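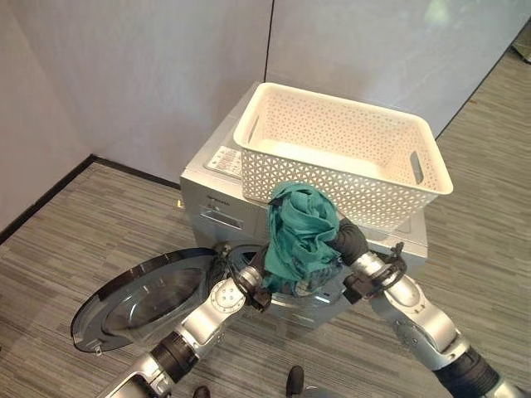 Front-loading washer with the door open, teal cloth in front.

Courts and Legal Process
Unit 6 handout: Appeals and standards of review
Revised 19 August 2020

Read this before you start the Stadex packet. The textbook chapter covers the same ground in more detail, but the order is different, and the short paper follows the order used here.

1. What an appeal is

An appeal asks a higher court to look for legal error in what a lower court did. It is not a second trial. No witnesses testify, no jury sits, and the parties generally can't add new evidence. The appellate court works from the record: the pleadings, the exhibits, the transcript, and the trial judge's written orders.

The party that appeals is the appellant. The party that won below and defends the judgment is the appellee, or in some courts the respondent. Either the plaintiff or the defendant at trial can end up as the appellant, so do not assume that the first name in the caption is the party that sued. Some courts keep the trial caption and some switch the names.

2. Final judgment rule

As a general matter, a party has to wait until the trial court has finished with the case before appealing. A ruling made along the way, such as an order to turn over documents, usually has to wait. The main exceptions:

- orders that grant or deny an injunction
- questions the trial judge certifies for early review, if the appellate court accepts them
- a small group of collateral orders that are separate from the merits and could not be reviewed later in any useful way

Students often lose points by treating a denied motion to dismiss as appealable. Normally it is not. The case goes on, and the issue can be raised after judgment.

3. Preserving the issue

An appellate court will usually refuse to consider an argument that was not made to the trial judge. The lawyer has to object at the time, state the ground, and get a ruling. If the objection was hearsay and the argument on appeal is relevance, the relevance argument is probably lost.

There is a narrow safety valve called plain error. It is used more in criminal cases than in civil ones. The error has to be obvious and has to have affected the outcome or the basic fairness of the proceeding.

In the Stadex packet, look at how counsel for Grenholm objected to the delivery log. The objection is one sentence long. Decide whether it covers both of the arguments in the opening brief.

4. Standards of review

The standard of review tells you how much weight the appellate court gives to the decision below. Each issue in a case has its own standard, so one opinion may use several.

De novo. Used for questions of law, such as what a statute means or whether summary judgment was proper. The appellate court decides the question fresh and owes no deference to the trial judge.

Clear error. Used for facts found by a judge sitting without a jury. The finding stands unless the reviewing court is left with a firm conviction that a mistake was made. Disagreement alone is not enough.

Substantial evidence. Used for many agency findings, and in some states for jury verdicts too. The court asks whether a reasonable person could have reached the same result on this record.

Abuse of discretion. Used for matters left to the trial judge's judgment: scheduling, most evidence rulings, many sanctions. A judge who applies the wrong legal rule has abused discretion by definition, and appellants will often try to frame the issue that way.

Mixed questions are harder. Separate the legal part from the factual part when you can. Where you can't, ask which kind of work the trial court was mostly doing.
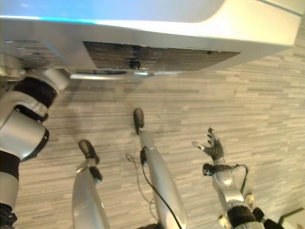 5. Harmless error

Finding an error does not end the appeal. If the error made no difference to the result, the judgment is affirmed anyway. In Wukel v. Fajardo, the second case in the packet, the trial judge let in an invoice that should have been kept out. The amount on it was $2000, and two other exhibits proved the same amount. Work out what the court would have needed to see before ordering a new trial.

6. What the court can do

Affirm: the judgment stands.
Reverse: the judgment is set aside.
Vacate: the judgment is wiped out, often so the trial court can start that part over.
Remand: the case goes back, usually with instructions.

These can be combined. "Affirmed in part, reversed in part, and remanded" is common in civil cases with several claims.

7. Short paper

The Stadex record runs to 288 pages. You are not expected to read all of it. Read the order on summary judgment, the hearing transcript, and both briefs. Then pick one issue and answer the following:

a) Was the issue preserved? Cite the page.
b) Which standard of review applies, and why?
c) If there was error, was it harmless?
d) What should the court order?

The paper is worth 100 points, with 20 of those for correct citation to the record. Extensions have to be requested in writing before the due date.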